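Dutley drop-in kitchen back open, dish drying moved to the long table

DUTLEY, November 2023

The shared kitchen on Grakside is open again after being shut since July. Doors went back up Sunday morning, first pot of soup was gone before noon.

Trinh Mạch, who runs the weekday lunches, said the closure was down to the old counter by the sink. Water got under it, the boards swelled, and the whole run had to come out. Cost of the work: $585, paid out of the lunch jar and a sale of old chairs.

"We thought two weeks," Mạch said. "Then the plumber found the second leak."

Cooking didn't stop completely. Lunches went out cold from the hall next door most of the summer, sandwiches mainly, some salads. Hot food is what people asked for though, and 40 of them turned up for it Sunday.

Washing up is by hand, same as before. The machine at the old Stania Street site was looked at and turned down, too wide for the doorway. What has changed is where the dishes go after. With the counter gone there is no drainer built in, so plates now dry in a wire rack on the wood table, towel next to it.

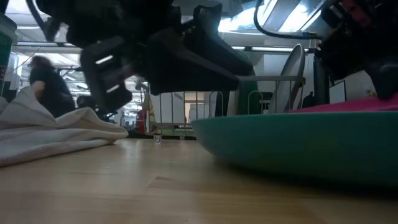 New drying rules

Lâm Cao drew up the list and it's taped inside the cupboard door. Short version follows.

Plates go in the rack standing up, not stacked. Cups can stand on the table by the towel. Pots don't go in the rack at all, dry them and hang them up. Anyone who finds the rack full empties it before washing more.

Towels get changed after every sitting. Used ones in the bin by the back door, clean ones on the shelf over the fridge. Please don't take the last one without telling someone, it happened twice on Sunday.

Cao also asks people to wipe the table under the rack before they leave. The wood was oiled last month and standing water will mark it. "It's a nice table and I would like it to stay a nice table," he said.

Not everyone is sold. A couple of regulars said they miss the old drainer and that the table was better for eating at. Mạch said seating is short for now, eight places fewer than in spring, and that a folding table is being looked for. If you have one you don't need, call in at the kitchen any lunchtime. It has to fit through the side door so measure first.

Hours and sign-up

Lunch is served Monday to Friday, noon until 1:45. No charge, jar by the door if you can. Sunday opening was a one-off but may come back in the new year depending on how many sign up to cook.

Washing-up shifts are 45 minutes. There are gaps on most days and the sheet is on the wall to the left as you come in. First names are fine. If you can't make a shift cross yourself off, dont just leave it, the cooks end up doing it and they've been there since nine.

Kids are welcome to help dry but not to carry stacks of plates. Aprons on the hooks.

Still to do

The wall where the counter was needs paint. Color not picked yet, Mạch wants yellow, Cao wants whatever is cheapest. The light over the sink flickers and an electrician from Trịnh is booked to look at it, date to be confirmed.

A replacement counter is off the table untill spring at least. Quotes so far came in higher than the repair did, and Mach wants the floor checked for damp before anything heavy goes back in that corner.

Donations of dinner plates are welcome, any color, chips are ok if they're small. No more mugs please. The mug shelf is full and there is a box of them under the stairs as well.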